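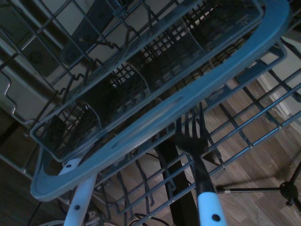
Fork in the gripper at the cutlery basket.

Siqueira's kitchen arm is back on dishwasher duty after a repair to the wrist. Unit 1309 had been stopping short at the rack with a joint fault, worse each day. Lucimara Arruda opened it up and found a worn cable connector. New one in, cover back on, two hours start to finish.

Then the slow part - setting it up again. Both gripper fingers rezeroed, wrist camera recalibrated, counter height taught from scratch. Edivaldo Figueiredo ran the low passes over the wood at quarter speed with a hand on the stop button.

"The counter is what gets you," he said. "Two millimeters out and you're scraping it."
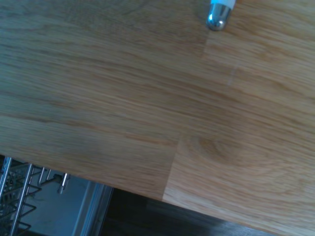 Oak counter up close, dish rack lower left.

Cable slack along the arm was checked at full reach and the base bolts retorqued. Arruda wants the connector looked at every 200 hours from now on, it used to be whenever somebody remembered. Spare part is on order from Brirkura, no delivery date yet.
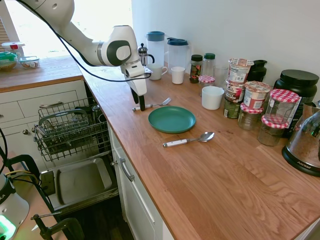
Page last changed: November, 4:40 pm

Plate and silverware work over the counter comes next. Forks and spoons are the fussy ones, says Figueiredo, becuase the handles sit so low. Grip force stays at the old setting for now and the speed limit stays on untill Arruda signs off the log.

Jailson Evangelista takes over the daily checks: finger pads wiped, lens cleaned, cables looked over before power up. Fault reports go to him, not to Arruda. Same form as before.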